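Been asked a few times this month whether a robot can do the boring jobs at work yet, so a short thread. I run facilities for two floors in Todmont and I've sat through more demos than I'd like.

Short answer: floors yes, mostly. Tables no. Shelves depends who you ask and whether they're selling one.

Floors first. We've had a scrubber since May. It does the long corridor and the lift lobby at night and it does them fine. It can't do under desks and it won't go near the kitchen mat. Iara Cabral on the evening shift still does those by hand.

Shop floor. Vivek Nishad has a stockroom over in Zusbridge and let me watch an arm put boxes on a shelf for a morning. Same size box, same shelf, almost 200 boxes an hour. Very good. Then a crushed one came down the belt and it stopped until a person came over.

That's the bit that never makes it into the brochure. The work is easy when everything is the same shape. Vivek reckons he spends more time feeding it tidy boxes than he used to spend on the shelf, though he's keeping it.

Home stuff. Maëlle Fehr tried a laundry folder on a trial. Towels good, T-shirts passable, fitted sheet no chance. 8 minutes for a shirt. She sent it back.

People say "but the videos". Look at how long the clip is and whether it's been sped up. I've started asking for one uncut hour in a room the firm hasn't seen before. So far I've had 2 replies, both asking for a call instead.

What I'd pay for is something that resets a meeting room. Cups to the kitchen, rubbish in the bin, anything that belongs to someone left alone. A person does it in a few minutes without thinking much about it. 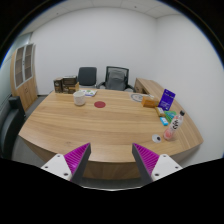
Clearing a table is my test now, and I don't think we're close. Picking things up is getting better – a mug is a fair shape for two fingers, and so is a box. A flat coaster is harder, you have to get under the edge. The real trouble is deciding. Does the mug go to the kitchen while the coaster stays? Is the clear bottle with the pink in the bottom rubbish, or does someone want it back? Same with the cardboard boxes in the far corner – bin, post or leave. Iara would know, or she'd ask. When a machine can ask a sensible question and then get on with it, I'll put it in the budget.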